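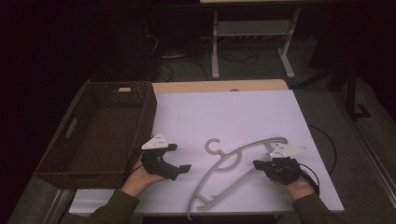
## The Funia Laundry Table by Semwal

If you have ever folded a week's worth of towels on the end of a bed, bending over a little more with each one, you already know why we started making laundry tables. The Funia is our plainest piece of furniture and, to our surprise, the one people write to us about the most. It is a white-topped table at a comfortable standing height, meant for the room where the clean clothes land, and it does its job quietly for years.

We first drew it up for small apartments, where the washer lives in a closet and the ironing board blocks the hallway, and then kept going back to it, changing the corners and the height and fussing over the top until we were happy. To date we have sent out 1,258 of them, mostly to homes, plus a fair number to sewing rooms, alterations shops and one very busy bed and breakfast that ordered a second before the first had arrived.

### About the top

The top is finished in Eltuvix, a hard white coating that wipes down with a damp cloth and a drop of dish soap. White may sound like a brave choice for a work surface, but we think it earns its place. You spot a stray sock, a loose button or a bit of lint right away, and a navy stain on a pale blouse shows up before the blouse goes back on its hanger and into the closet for the season.

Please don't put a hot iron straight down on it. A folded towel or a pressing mat underneath is all you need. Bleach and scouring powder will dull the finish over time, so keep those for the sink.

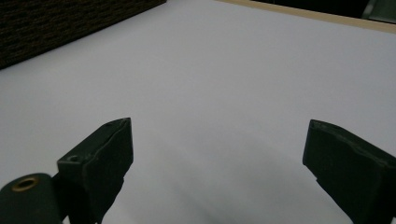 *Smooth and white, in soft, cool light.*

### Legs and feet

Each leg ends in a Plusteck leveling foot that turns by hand. Laundry room floors are rarely flat (ours slopes toward the drain, and so did the one before it), and a quarter turn on one foot is usually enough to stop the wobble. Check them again after the first month or so, once the table has settled in.

The legs come off with the wrench in the box, in case you move house or want to slide the whole thing behind a door while the in-laws are visiting.

### Details

- **Depth:** 600 mm, to line up with most washers and dryers
- **Finish:** Eltuvix, white only
- **Feet:** Plusteck, hand-adjustable
- **Clearance under the bottom rail:** 9 inches, enough for a low basket or a row of shoes
- **Assembly:** one person can manage, though two makes it more pleasant
- **Warranty:** 5 years on the top and legs

### Questions we hear a lot

**Can I use it for sewing?**
Yes, and plenty of people do. Fabric slides easily over the top, so pattern weights or a few clips are a help with silks and linings.

**Is it all right in a garage?**
It is, as long as the garage stays dry. We wouldn't leave one on an open porch.

**Do you make it in other colors?**
We tried a soft gray once and we may go back to it. For now it's white.

### Ordering

Tables ship flat in one carton. We build in small batches, and the next one leaves the workshop in October — if you would like one from that batch, leave your address on the order form and we'll write when it's packed. Baskets and hangers are sold separately.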